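Wed 23 July - puffer jacket, on the bed

Jacket day. Yoon-hee had been asking for it ever since we closed out the towels, and Santino finally put it at the top of the Flimum list, so no more dodging. This is my write-up for the Cunoveo notebook, mostly so that whoever picks up the hand grippers next doesn't spend their first hour the way I spent mine.

The plan for the task is the short version: jacket starts lying lengthwise on the bedspread, both grippers come in, fold the side panel over, bring the hem up, let go, back off. Target is 60 good demos before Seung-woo trains anything on it. The towel set had 152 and he says that was more than he needed, but a towel is a towel and this thing is basically a bag of air.

Some notes on the cloth itself. The shell is slick and shiny and the padding fights you. If you close on the middle of a padded section the fingers just push the puff around and you come away with a tiny pinch of shell that slides right out. Close on a seam and you get a proper hold. I tried coming in flat, coming in from above and coming in at a slant, and the slant won by a mile - one finger goes under the edge, the other comes down on top, then squeeze slowly. Slowly!! I kept snapping the trigger shut like I was picking up a block, and Genji was right to nag me about it in the spring.

The bedspread is its own problem. It's got a satiny surface, so if you drag the jacket even a little the whole cover wants to come along, and then the next start position is off. I've started lifting before I pull. Also watch that you're not grabbing roses along with the hem. The pink of the print is easy enough to tell from the plum when you're standing there, but when I went back through the wrist views I found a couple of takes where I'd clearly picked up both. Tossed those. 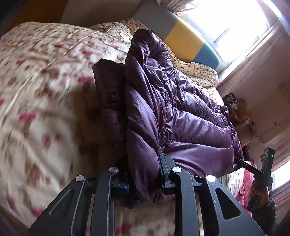
Two hands, one jacket

Working with both grippers took me a lot longer to get comfortable with than I'd expected. Left hand has the hem, right hand comes in at the side, and the temptation is to do everything with the right and leave the left parked. Don't! Seung-woo looked at my first batch and said the left hand had learned to be a paperweight. Now I make myself start the left a beat earlier, and I keep it moving through the fold, even if it's only a little.

The other habit I had to break was looking at the jacket with my own eyes and forgetting about the wrist view. I'd lean over, see everything fine, and do a lovely fold with one gripper completely out of the other one's picture. Yoon-hee's rule from the Pratach job is to keep the second gripper somewhere in view of the first for the whole take, and I'm going with that. It makes you stand a bit closer to the bed than feels natural (my lower back has opinions).

Light: the window is very strong in these. It blows out to white in the wrist view and the padding picks up big highlights on that side, while the side away from it goes nearly black. I asked Darius if we should pull the curtains over and he said leave it, he wants it in the set, and we can do a second round with them closed in August. Fine by me. It does mean the edge of the dark section is hard to find on playback, so when I was logging grasp points I went by the stitching.

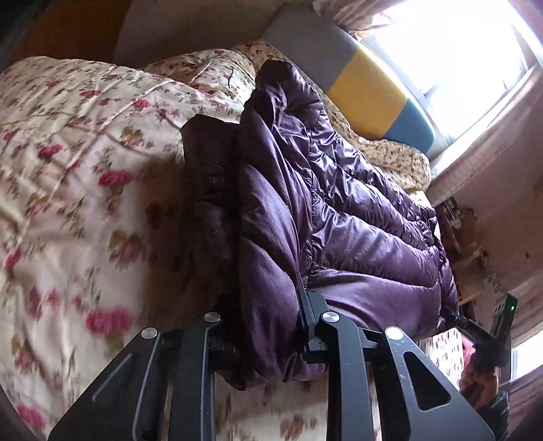 Hem in the jaws, second gripper over on the right.

Tally and leftovers

Threw out 7 takes today, mostly slips, plus the ones with bedspread in the grip. The rest look usable, though I want Genji to go through them before they're counted toward the 60, he's pickier than I am. Uploaded to Ritchie under the jacket folder, with the grasp notes as a text file next to them. Please don't rename the folder, the script looks for it by name and last time it quietly skipped everything.

Still to sort out:

Start positions. Mine are all more or less the same diagonal. Need some with the collar end toward the foot of the bed, and some with the jacket bunched up.

Trigger feel. The right one is stiffer than the left and I think it shows in how fast the fingers close. Ask Santino if he has a spare spring.

Sleeves. I've been leaving them wherever they land. Darius wants them tucked in first as a separate task, Yoon-hee wants them in the same take. They can fight that one out, I'll fold whatever I'm told.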